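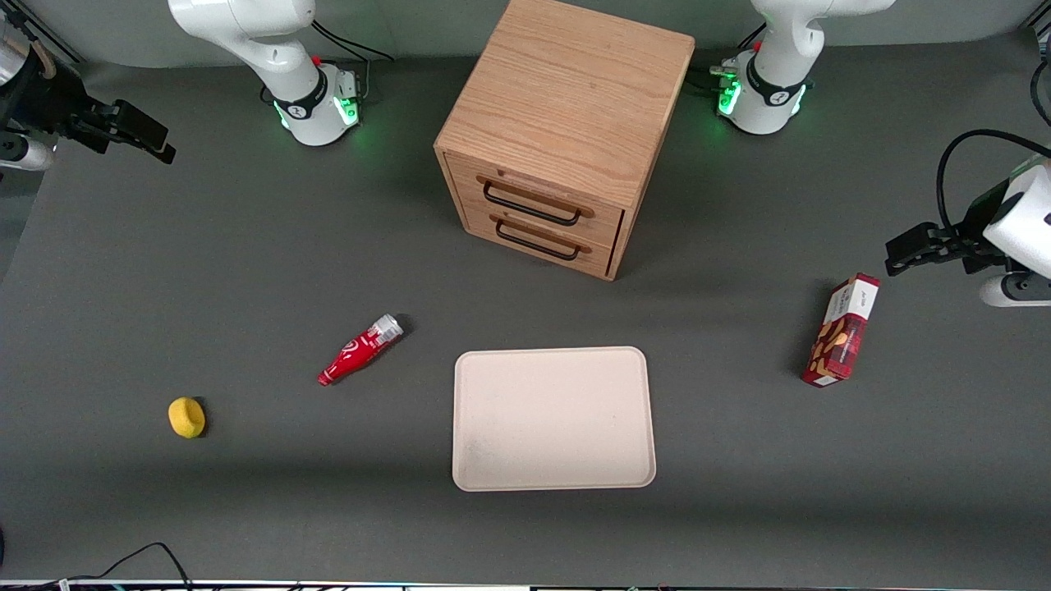

gente, vou abrir um fio sobre a minha saga pra aprender galês aos 41 anos, porque tem muita coisa entalada aqui e o pessoal de casa já não aguenta mais ouvir

começou em junho. mudei pra cá por causa do trabalho e na primeira semana a vizinha, dona Glenys Powell, me deu bom dia em galês e eu respondi "obrigada, igualmente" em português. em PORTUGUÊS. fiquei vermelha até a orelha

aí baixei um aplicativo, fiz 111 dias seguidos, toda orgulhosa. sei dizer que o dragão gosta de panquecas. fui comprar pão e não consegui pedir pão

o que pega de verdade são as mutações. a palavra muda a PRIMEIRA letra dependendo do que vem antes. gato é cath, aí você quer dizer "o gato dele" e vira ei gath. o gato dela? ei chath. o mesmo "ei" pros dois!! levei um mês procurando palavra no dicionário que não estava lá porque eu procurava pela letra errada

entrei numa turma presencial, terça parte da noite eu chego moída mas vou – somos 4 alunos e a professora, Eleri Morgan, que tem uma paciência de outro planeta. ela não deixa ninguém falar inglês na primeira meia hora. os silêncios são compridos

meu colega Elias Abu Hammour fala árabe em casa e faz o "ch" e o "ll" parecerem fáceis. o "ch" eu até entendo, ele já tinha. o "ll" é puro exibicionismo

(pra quem perguntou: o "ll" você põe a língua como se fosse falar L e sopra pelos lados. treinei no banho e cuspi no box inteiro)

coisa linda: hiraeth todo mundo já ouviu, a tal prima da saudade. mas a que me ganhou foi cwtch, que é abraço e também aquele cantinho debaixo da escada onde se guarda tralha. um abraço que é um armário!

e os números?? tem o sistema moderno, facinho, e tem o antigo, em que dezoito é deunaw, "dois noves". o Huw Pritchard, do grupo de conversa, só usa o antigo, pra me ver sofrer

meu caderno de vocabulário está com 2.172 palavras. uso umas trinta. o resto mora lá de aluguel

semana passada a dona Glenys parou no portão e falamos do tempo uns bons minutos, só em galês. ela disse que ia chover, eu disse que sim, que ontem também choveu, e que o meu gato não gosta. acertei a mutação do gato!!! entrei em casa e liguei pra minha mãe

quem aí estuda língua pequena (basco, bretão, guarani, o que for) me conta como faz pra ouvir gente falando no dia a dia, rádio eu já deixo ligado o tempo todo na cozinha

e se alguém tiver indicação de livro infantil em galês com áudio, manda, já esgotei os da biblioteca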